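Retinol and vitamin C in the same routine - am I wasting my money?
Forum > Skin > Serums and Treatments

drycornflake
Joined: April
Posts: 2

I bought the Zosine vitamin C serum in a moment of weakness and now I own it and the Mernusus retinol cream at the same time, like some kind of duchess. The Zosine leaflet says to use it in the morning. The Mernusus leaflet says to use it at night and avoid "other actives," and then doesn't say which ones. My skin is dry on the cheeks, oily on the nose, and offended everywhere else.

Do I alternate days? Do I pick one and give the other to my sister, who will never use it?

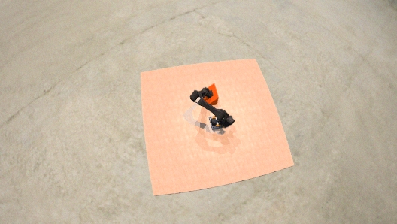 I've been on the retinol since winter, two nights a week, with some flaking around the mouth but nothing dramatic. The vitamin C I've used twice. It stung the first time and smelled like hot dog water both times. I'm told the smell is normal, and I would love to meet the person who decided that.

plainsoap60
Posts: 1,938

Morning for one, night for the other, done. People have been doing it that way for years and their faces are still attached.

The stinging is more interesting. What are you washing with? If it's a foaming cleanser, swap that out before you blame the serum. Half the "reactions" on this board are somebody scrubbing themselves raw with a face wash and then putting acid on top.

mrs_petroleum

I'll disagree with plainsoap60, as is tradition. If you're already flaking at two nights a week, you are not ready for a second active. Drop the vitamin C for a month. Put a boring cream on your face. Let it be bored.

And wear sunscreen every day. I know you know. I'm saying it anyway.

plainsoap60

A bit of flaking around the mouth on retinol is as ordinary as rain. Put a dab of ointment there first so the cream doesn't creep in. No need to shut down the whole operation.

mrs_petroleum

You said that to the person with the peeling eyelids too.

plainsoap60

And the eyelids recovered.

tonerdeaf

Cheap seats here. I used the Zosine for one whole bottle and saw nothing. Then I used the Hinow one, which costs less than lunch, and also saw nothing, so I consider that a savings. My skin looks best when I sleep, and no one has managed to bottle that, although I'm sure there's a "sleep complex" on the way with a $50 sticker on it.

To the question: alternate if you're nervous. Vitamin C in the morning on the days after you skipped the retinol. It's slower, but what's the rush?

drycornflake

The cleanser is foaming. It foams like a dishwasher accident. I feel seen and a little attacked.

Does anyone have one that isn't $50 and doesn't leave a film? I tried the Mäkelä milk cleanser at a friend's place and it was lovely, but I had to wash it off with a second cleanser, which seemed to defeat the purpose.

tonerdeaf

You used too much. The Mäkelä needs a blob the size of a pea, on a damp face. Use a wet washcloth to take it off. If you pump it like ketchup you'll be greasy until lunch.

mrs_petroleum

Seconding the Mäkelä. Note the date: I am agreeing with someone.

plainsoap60

I find it greasy at any amount, and I'm 60 with skin like a cracker. But try it, you liked it once.

Since we've wandered all over the place, I'll put what I'd do in order:

1. Change the cleanser first and leave everything else alone for two weeks.

2. Keep the retinol at two nights, with ointment at the corners of the mouth. Dry face, small amount, moisturizer after.
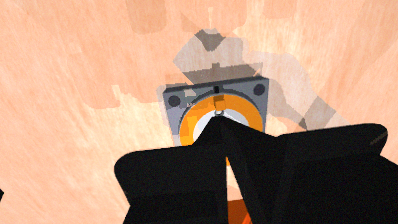

3. Bring back the vitamin C in the morning, every other day. If it still stings after a minute, wash it off and give it to the sister.

4. Sunscreen, before mrs_petroleum comes back.

mrs_petroleum

I never left. I'd make number one four weeks, but the rest is tolerable. Also check the color of the serum before you start up again. If it's gone from pale yellow to dark orange, it's past it, and you'd be putting expensive iced tea on your face.

drycornflake

It is... a confident amber. It was kept on the bathroom windowsill. In the sun. For the look of the thing.

tonerdeaf

Oh no.

plainsoap60

Well, that's number three crossed off. Cleanser first. Let us know how the mouth is doing.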